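Search this site
Enter keywords Go

THE SCEPTIC'S CORNER: CAN IT PAINT THE SKIRTING BOARDS YET?

Every few months a member forwards me a link with a subject line like "your job's gone, mate", and every few months I put the kettle on and look at what's being offered. The latest is painting. Brush, tray, a shape to fill in, two arms to do it with. Here's where the trade's replacement has got to.

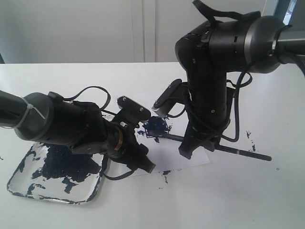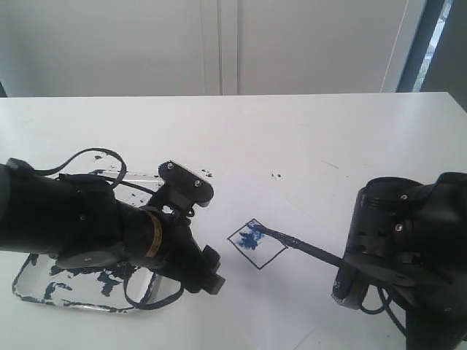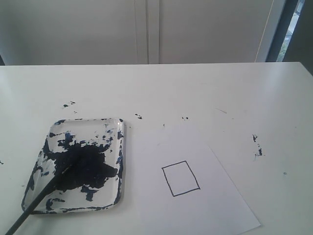
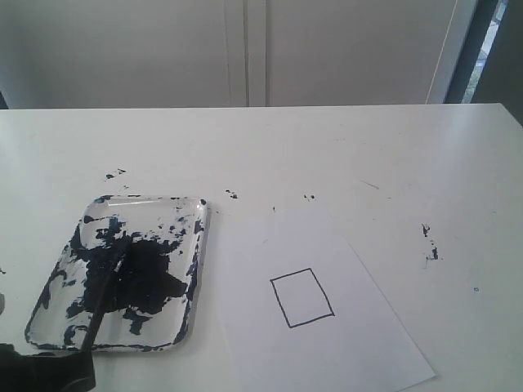

Blue paint, white paper, white table, and a fair bit of the first on the last.

I'll be fair. Holding a brush is harder than it looks. Anyone who has handed one to a four-year-old knows you can get the grip right and still load it wrong, press too hard and drip on the way over. Paint is also a rotten thing to practise with. A box stays the shape it was when you pick it up. Paint runs, skins over, thins out and clogs at the ferrule, and most of us adjust for that with our wrists without giving it a thought. So I can see why clever people want to try it.

What I can't see is the leap from filling in a small outline to "household chores solved", and that leap gets made in every brochure I'm sent. Our members' questions are a lot duller than the brochures. Will it cut in along a ceiling? Will it notice the old gloss underneath and stop to sand it? Will it move the cat's dish?

Verena Hauser, who has run the finishing bay at Watgate longer than I've been writing this column, went through it with me in September. She has had two firms in to quote on automating the touch-up bench. The first, Wurko, wanted every part to arrive facing the same way, clean, under the same light, one colour per shift. "If I could arrange all that," she told me, "I wouldn't need the touch-up bench." The second, Batum, was more modest and suggested a trial on flat panels only. She liked them better for it. Flat panels are 4 per cent of what goes across her bench.

Her numbers are worth having. The bay did 993 touch-ups last quarter. The trial was quoted at $3,000 a month before anyone had talked about cleaning up, and when she asked who washes the brushes there was a pause on the line. It's my favourite question now and I put it to everybody. Rinsing a brush properly, working the colour out of the heel and leaving it to dry in shape is half of painting as far as I'm concerned, and I've yet to see it in a demonstration. Same goes for putting down a drop sheet.

The shop floor isn't untouched, mind. Spraying the same door all day long went to machines years ago, and good riddance to the fumes. Palletising has mostly gone too. Those are jobs where you can bolt the world down. The jobs left over are the fiddly ones, with something soft or sticky or never in the same spot twice: folding sheets, wiping out a fridge, painting behind a radiator. They keep being promised for next year. Old Bühler's column in this newsletter was promising them for next year when we still posted it out in envelopes.

My advice to members being pitched at the moment is the same as last time. Ask to see your own job done with your own materials, in your own light. Ask to see the whole of it, from opening the tin to hanging up the rag, with no cuts in the video. Then ask what a person was doing while it ran. If the salesperson offers to "circle back" on that last one, keep your chequebook in the drawer.

I'd be glad to be wrong. My knees would be too, come the next lot of skirting boards. Anyone who has had a machine do a chore from start to finish at home or at work, and would have it back, please write in before 28th October and I'll print what you send, including the rude ones. Robot vacuums don't count. We did those last spring and I'm still getting letters about the tassels on people's rugs.

Contact the newsletter | © Watgate Trades Newsletter. All rights reserved. | Back to top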